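How Patterns Get Into Cloth

Cloth is made from yarn or thread. The way the yarn is joined together is called the structure. There are two main structures in the cloth found at home: knitted and woven. A pattern can be part of the structure, or it can be added later with ink. This page explains how each kind works and how to tell them apart.

Words to know

Yarn: fibers twisted together into a long strand.
Loop: a bend of yarn with another bend pulled through it.
Stitch: one finished loop in a knitted cloth.
Warp: the threads that run the length of a woven cloth.
Weft: the threads that run from side to side.

Part 1. Knitted patterns

A knitted cloth is made of loops. Each loop is pulled through the loop below it. On the front of plain knitting, every stitch has the shape of a small letter V. The V shapes stack in columns, and the columns stand side by side. 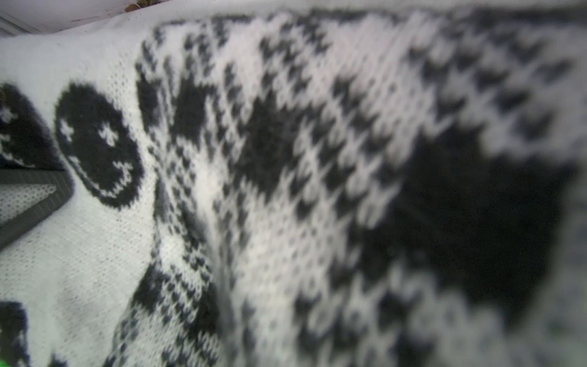
Stranded knitting uses two colors of yarn in the same row. The knitter works one stitch in the first color, or several, and then changes to the second color. The yarn that is waiting is carried across the back of the cloth. The carried pieces are called floats. Black and white are easy colors for studying this, and the separate V stitches can be followed through the white parts of the knitting. A dark shape such as a disc is built row by row. The star shapes and the curved smile inside the disc are made the same way, with white stitches worked among the black ones. Zigzags and tiny diamonds need fewer stitches than a large disc.

A knitter plans the pattern on squared paper. One square stands for one stitch. A filled square means dark yarn and an empty square means light yarn. Curves are difficult, as a square has straight sides. The edge of a circle has to be made from small steps. When the stitches are small, the steps are hard to see and the circle looks round. When the stitches are large, the circle looks like a staircase.

The Flanilach pattern sheet used in our workshop has a grid 85 squares wide. A full chart on it is nearly 2,000 squares.

Floats have a practical effect. They add a second layer of yarn behind the front of the cloth, so stranded knitting is thicker than plain knitting in the same yarn. If a float is too long, fingers can catch in it. If it is pulled too tight, the cloth puckers and does not stretch well. Knitters trap a long float by crossing it with the working yarn partway along.

Part 2. Woven patterns

A woven cloth has no loops in its basic structure. The warp threads are stretched on a frame called a loom. The weft thread then passes over some warp threads and under others. In plain weave the order is over one, under one. In twill weave the weft passes over two and under two, and each row moves one thread to the side. The result is a set of slanting lines.

Plaid is made by changing colors in both directions. The weaver sets up the warp in stripes, for example brown, then tan, then cream. The weft is changed to match. Where brown crosses brown, the cloth is solid brown. Where brown crosses cream, the eye mixes the two, and the square looks lighter.

Houndstooth also comes from crossing threads. The usual order is four dark threads and four light threads, in both warp and weft, woven as twill. The slanting lines of the twill pull the corners of each check into points. The pattern can also be knitted or printed, so the shape alone does not prove that a cloth was woven.

A fringe on a woven scarf is made of warp threads left past the last row of weft. They are knotted in groups to stop the weft from sliding off.

Part 3. Printed patterns

In printing, the cloth is made first and the color is put on afterward. A printed shape does not have to follow the rows and columns of the cloth. This makes circles and faces simple to produce. On thick cloth such as toweling, the ink may stay near the surface, and the back is often paler than the front. 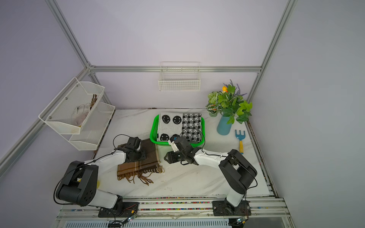

Aisling Gallagher objects to the word "simple" here. Printing on a towel is harder than printing on a smooth shirt, she writes, as the surface is made of raised loops that lean in different directions. The ink has to reach the sides of the loops as well as the tops, or the ground color shows through when the towel is rubbed.

Her point is correct. Toweling is a woven cloth with an extra warp. The extra warp is left slack, and it stands up in loops between the rows of weft. These loops hold water. They are different from knitted loops, which pass through one another and hold the whole cloth together.

Part 4. Testing a cloth

You will need a magnifying glass and 6 pieces of cloth from around the house. Ask an adult before you use them. Do not cut anything.

Step 1. Look at the front through the magnifying glass. V shapes indicate plain knitting. Threads crossing at right angles indicate weaving.

Step 2. Pull gently from side to side. Most knitted cloth stretches. Most woven cloth does not, unless it contains elastic.

Step 3. Turn the cloth over. Floats on the back indicate stranded knitting. The same pattern on both sides often indicates weaving. A pale or blank back often indicates printing.

Step 4. Write down the result for each piece in a table with four columns: name of cloth, front, stretch, back.

If two tests disagree, write both results. Some cloth is knitted so finely that the stitches cannot be seen without a stronger lens.

Blank tables and squared paper are in the Buvley folder, next to the yarn samples.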